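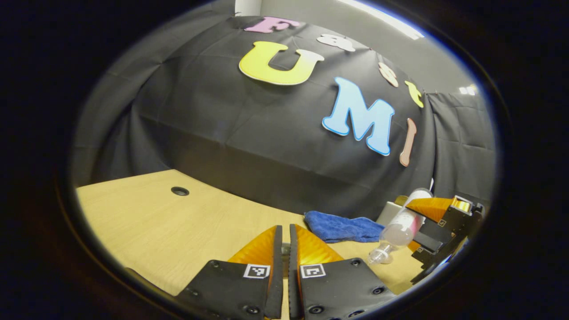
Colored letters on black cloth, light wood table

Darcy Nguyen wrote:
> Switched to Nadel oat drink in November and I sleep better after 6 nights. Arkent says the same on their page. Everyone should try it.

Darcy, six nights is not much. Did you change anything else? You also told us you quit coffee after 2 p.m. – my money is on that.

I read the Arkent page. It cites one survey of 31 people, all of them customers, and three of the quotes are word for word the same. Stavix made this claim for its barley tea and dropped it later.

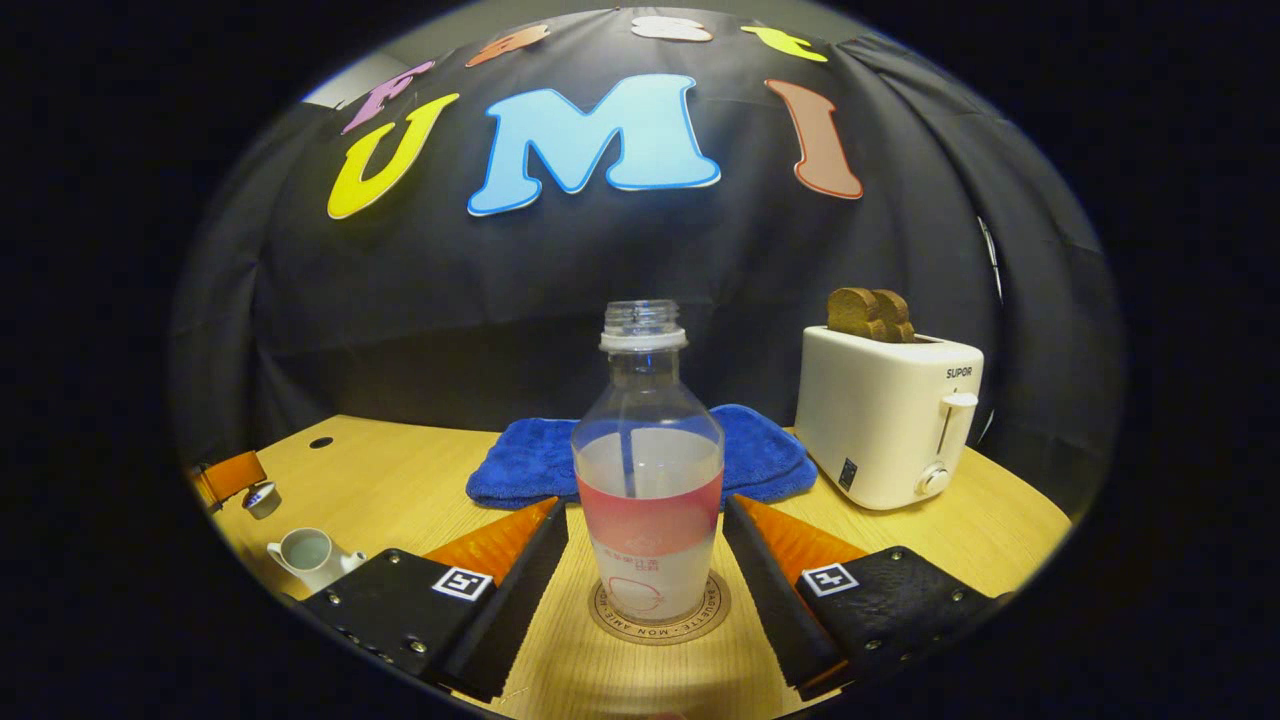
Bottle with a pink band, on a coaster

Go back to coffee for a week, keep the oat drink, and tell us what happens. I'd bet on bad nights.

Yabsira Ejigu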